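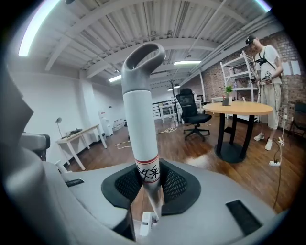
Grey housing, looped grip, V-shaped cradle.

Notebook entry, October, 9:40 am
Herbal products substantiation file, Trirkley laboratory

Search this notebook Enter keyword Go

The labelling review of Dridido, the ginger and turmeric capsule supplied by Ginside, was resumed this morning. The carton states that the product "supports recovery from seasonal colds". The sponsor's dossier cites one study of 261 adults, without a placebo arm and with self-reported symptoms. Jeanine Hendriks has recorded the claim as unsubstantiated pending further evidence.

Retained capsules from lot 1240 were weighed and assayed. The declared content is 500 mg of dried rhizome per capsule. Mean fill was within tolerance; the colour of the powder varied between bottles and has been noted on the sample sheet. Disintegration testing is to be repeated, as the bath thermometer was overdue for calibration.

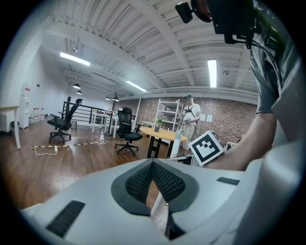

Does a listing number mean the cold claim has been assessed?
A listing number shows that the product may be supplied; the evidence for the claim is held by the sponsor and examined only on review.

Morenike Obi has written to Ginside requesting the full protocol and the raw symptom diaries. A reply is required within 5 working days. The Oyewole reference standard is running low and should be reordered before the next lot is opened.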